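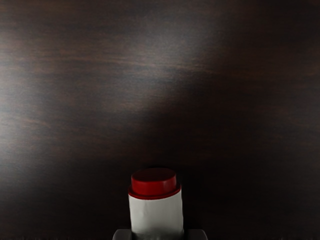 Simulated wrist view, red-capped container between the fingers, dark wood tabletop.

**Notebook entry, September. Open day, simulation bench. Entered 4:30 p.m.**

The visit from Goodwin took place in the front lab and lasted the full afternoon. The group had asked for the grasping work in simulation before the hardware, and the bench was set up accordingly, with Jivlow running on the left monitor and the log window on the right. The physical arm stayed powered down until the second half.

Build used: 1379. The newer build was not considered, as it has not been through the regression set.

**Setup**

- Object: cylindrical container, white body, two-tier red cap. No label text on the model.
- Surface: dark wood material, glossy finish, horizontal grain.
- Gripper: standard two-finger, gray, default pad friction.
- Start pose randomized within the usual limits. Seed 17 for the opening run, so that the first thing the visitors saw would match the handout.

The opening run was shown once at full speed and once slowed down, with a pause at the grasp. Most of the questions came during the pause. The visitors wished to know why the wrist view shows so little of the fingers. It was explained that only the upper tips come into view at the bottom of the picture, and that the policy has been trained on this view from the beginning. One visitor asked whether a wider view would help. The Lesen comparison from last year was mentioned, but the plots were not at hand. They should be sent on.

**Runs**

After the opening run, 66 grasps were carried out with new start poses while the group watched or moved between benches. Seven were logged as failed. All seven were left in the log and shown on request. In four of them the fingers closed high, on the flange of the cap, and the container tipped as the arm began to rise. The remaining three were timeouts during the approach and have not been looked at yet.

The four high closures need attention before the next demonstration. The suspicion at this bench is the tabletop. The finish throws a broad, pale patch of glare across the upper left, and the right side of the surface falls nearly to black. The older training scenes used a flat, light gray table with even lighting. The red cap stands out well against the dark wood, but the gray fingers do not, and neither does the shaded band at the bottom of the body. This has not been tested. It is recorded as a suspicion only.

**Remarks from the visitors**

The general view was favorable. Two points were raised more than once:

1. The handout gives a success rate without stating the surface material. This is a fair objection, and the handout will be corrected.
2. The transfer to hardware was shown on a plain bench top. The group would like to see it on a glossy one. Zamora has a lacquered table in the upstairs room which may be borrowed, subject to their schedule.

A request was also made for the object model. Colleagues are asked not to send it out until the license terms for the mesh have been checked - the cap was remodeled in house, but the body was not.

**Hardware portion**

Short, and without incident. The arm was homed, the speed limit was set to the visitor value, and the barrier was kept closed throughout. Details are in the bench log and are not repeated in this entry.

**To do**

- Rerun the four high closures with the gloss turned down and everything else unchanged.
- Open the three timeouts and check the planner messages.
- Correct the handout (surface, lighting, build number).
- Send the Lesen plots to Goodwin.
- Ask Zamora about the table.
- Right monitor flickers when both windows are full screen. Try the other cable first.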